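Chapter 3
A Place for Small Things

By Barbara Dudek
2018-06-21
14 shares | 3 comments

Most of the things that go missing in a home are small enough to fit in one hand. Keys, glasses, a watch, a charger, the spare button that came with a coat. They are used every day or nearly every day, and they are put down wherever the person happens to be standing when the job is done. A large object such as a coat or a suitcase has a place because it has to. A pair of glasses will fit anywhere, and so it ends up anywhere.

This chapter deals with storing small objects in boxes. You will learn how to choose a box that suits what goes in it, where to put the box, and how to set up a work surface for sorting. Chapter 2 covered shelves and drawers, and you should have finished the drawer plan from that chapter before you begin. Chapter 4 goes on to paper and mail.

Words to know in this chapter

Footprint: the area a box takes up on the table or shelf.
Clearance: the empty space needed above or behind a box so the lid can open.
Home: the one spot where an object is kept when it is not being used.
Staging surface: a cleared area where things are laid out before they are put away.

3.1 Starting with the box

Students often begin by buying containers. At the training apartment in Ziltwood, where the exercises for this book were tried out, we asked each class to begin with boxes they already had. A box that held a purchase is usually stiff, its lid fits, and it has cost nothing extra. Printing on the outside does no harm. If it bothers you, turn that side to the wall or cover it with plain paper.

Before you use a box, measure it on the inside. The outside figure is the one you need for the footprint, but the inside figure tells you what will fit, and the two can differ more than you expect in a box with thick walls. Write both down in your notebook.

Next, open the lid all the way. A lid hinged along the back needs clearance above the box when it stands open. A lift-off lid needs a spot beside the box where it can be set down. Many boxes are put on a shelf that is too low, and the owner stops using them within a week because every visit means pulling the whole box out. 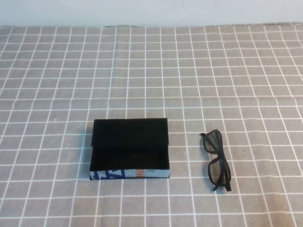
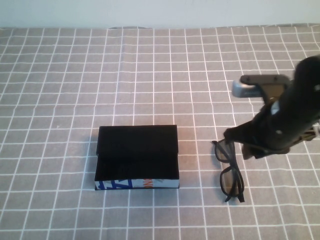 The same kind of box with its lid up and with its lid down.

A shallow box is better than a deep one for objects you reach for often. In a deep box, things are stacked, and the one you want is at the bottom. With a shallow box you can see everything at once. Keep the deep boxes for things you need once or twice a year, such as holiday lights or spare curtain hooks.

A dark interior has one drawback. Dark objects are hard to see against it, especially in a hallway with a weak bulb. You can line the floor of the box with a piece of light felt or a folded sheet of white paper. Jui-lin Shih, who taught the August course, used old pillowcases cut to size, and these have the advantage that they can be washed.

3.2 Glasses and other things that scratch

Glasses should be folded before they are stored and laid with the lenses facing up. Do not put keys or coins in the same compartment. If the box has no compartments, keep the glasses in a soft pouch or give them a box of their own. The box should be long enough for the folded frame to lie flat without being pushed in at an angle, which can bend the arms over time.

Reading glasses belong where the reading is done. A household with readers in two rooms may need two pairs and two boxes. Do not try to solve this with one central box, as people will not walk to it.

3.3 The staging surface

Use a table you can walk up to from at least one long side. Clear it and put down a cloth. A cloth keeps small things from rolling and protects them from hard edges, and a checked or lined pattern helps you line up boxes and compare their sizes by eye. Small wrinkles do not matter.

Lay out only one group of objects at a time. Hường La, who reviewed this chapter, suggests that beginners stop after each group and put it away completely before taking out the next.

Before you go on

Choose one small object that you misplace often. For the next three days, write down every place you find it. Bring the list with you to Section 3.4, where you will use it to pick a home for that object.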